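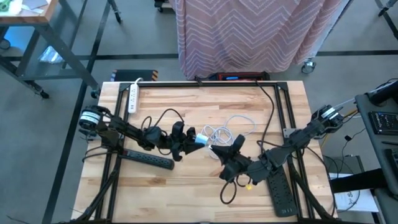

*Two-arm cell on the butcher-block bench, Auer workshop, Adberg.*

Visit on 22/09/2026. Regula Fankhauser looks after the cell and gave us most of the morning.

The frame is fixed to the bench top, and the arms come in from opposite sides. The job at present is plugs and power strips. There are three strips on the bench, one white and two darker, and a run is 100 tries.

Most of her upkeep is cables. She checks the loops by each arm before a run, then moves both arms slowly through their full reach and watches for anything pulling tight. Fingertips are changed every 18 days — she used to wait until they slipped. The joint bolts get a wrench once a week.

The last real repair was in May, a bad connector on one arm. It took 2 hours, most of it spent finding the fault.

We go to Cillby next.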